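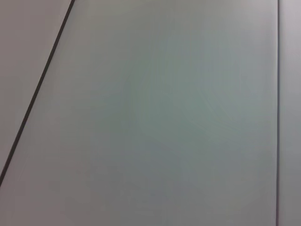 Fig. 1. Superficie lisa de color gris, con una línea oscura en el borde y otra superficie más clara al lado.

Unidad 4. Superficies lisas: lectura del color, juntas y limpieza
Taller de mantenimiento de interiores, módulo Gorkbridge
Apuntes de clase, 23 de febrero de 2022

4.1. El gris no es un solo color

Un paño liso y mate rara vez se ve igual en toda su extensión. En la fig. 1 la parte superior tira a un gris claro algo cálido, hacia el centro hay una zona verdosa sin contorno definido y la parte baja es más fría. Antes de hablar de mancha o de defecto de pintura hay que descartar tres causas:

a) Reflejo de un objeto o una pared de color cercanos.
b) Mezcla de luz natural y artificial.
c) Diferencia real de tono en el acabado.

Para distinguirlas se apaga la luz artificial y se mira de nuevo desde el mismo sitio. Si la zona se desplaza o desaparece, es luz. Si sigue en su lugar, se compara con la carta de color apoyada sobre la superficie, primero dentro de la zona y después fuera. La carta del taller es la Vosska; el tono de referencia para las prácticas es el 446.

Una mancha de grasa o de humedad suele tener algún borde, aunque sea tenue. Un cambio gradual, sin límite, apunta más a la iluminación, pero no basta para afirmarlo.

4.2. Lectura de la junta

La línea oscura marca el final del paño. A simple vista puede corresponder a una ranura, a una sombra o a un canto, y en la ficha se anota «línea» hasta haberla comprobado con la galga. También se anota si cambia de grosor: en la figura se aprecia algo más marcada arriba que abajo.

El filete claro que acompaña a la línea por el lado del paño gris puede ser un pequeño bisel o solo luz en el canto. Se comprueba pasando la uña.

4.3. Limpieza

1. Quitar el polvo en seco con paño de microfibra, de arriba abajo.
2. Preparar jabón neutro: 20 ml por cubo de 5 litros.
3. Escurrir bien el paño. En las juntas no debe entrar agua.
4. Pasar sin apretar. Los acabados mates cogen brillo si se frotan y ese brillo no se quita.
5. Secar enseguida con otro paño.
6. Repasar las juntas con pincel plano seco.

No se usan estropajos, amoniaco ni esponjas de melamina. El limpiador Fraser del armario es para vidrio.

4.4. Ficha de la práctica

Cada pareja trabaja en la sala Tatness sobre un paño y entrega una ficha con: tono según carta (arriba, centro y abajo), tipo de luz, descripción de la línea o junta, material si se ha podido confirmar y producto empleado. Si el material no está confirmado se escribe «sin determinar». Tiempo: 20 minutos.

Lectura para la próxima clase: manual del taller, p. 156, tabla de acabados mates y satinados. Las fichas de octubre siguen en la carpeta común para quien quiera comparar.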